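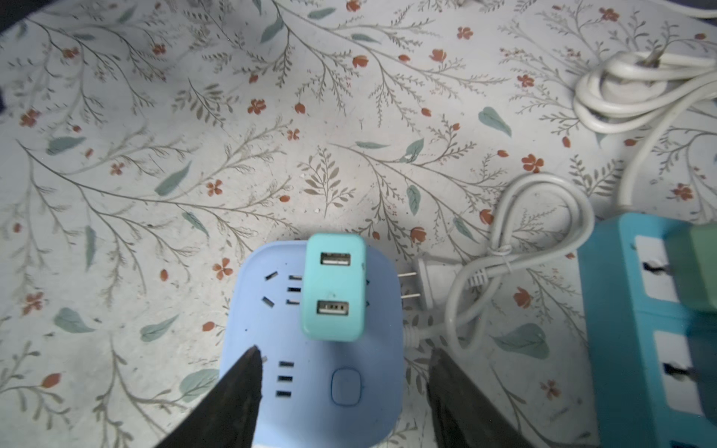
The gripper at the light blue power strip on the workshop table, with the next plug lying on its side to the right.

Cord night at Hastwood: the home-built arm moves on to plugs

I dropped in on the Hastwood shared workshop one evening in October to see how the Jirnusero build is coming along, and I ended up staying until they switched the lights off. Jirnusero is the desk-sized robot arm that a handful of members have been putting together since spring, mostly from printed parts and secondhand motors, and it has finally graduated from picking up foam blocks. Now it's learning to deal with power strips and cords!

If you've ever crawled behind a couch to plug in a lamp, you know this is fiddly work even with human hands. The slots are small, the plug has to go in straight, and the cord always wants to pull it somewhere else. For an arm with two fingers it's a pretty tall order, so the group has broken it into little jobs: touch the face of the strip, find the button, pick up a plug, line up the prongs. Everything on the practice table stays unpowered, and that's a house rule I was told twice before I got my coat off.

The tablecloth is there on purpose, by the way. The first tries were on a plain white bench top and the arm did fine, then fell apart as soon as it was moved to a kitchen table (flowers everywhere, white cords on a pale background). So the flowers stayed.

The parts bill stands at $843 so far, with the motors eating up most of it. The wrist camera feeds into Clikska, the control program the members wrote themselves, and they keep score on a sheet taped to the wall. The latest entry for the "touch the strip" job was 70 good tries out of 100. Picking up a plug is at 13 out of 100, and the arm has a real talent for grabbing the cord instead - I watched it do that over and over and still cheered when it got one.

Next up is a softer set of fingertips, cast from a kit ordered through Cardoso, the hardware store down the block. The molds were still curing when I left, so no report on those yet.

The group meets at 7 p.m. in the back half of the workshop and visitors are welcome. They're also collecting old extension cords and power strips, any color, working or dead. Leave them in the bin by the front door.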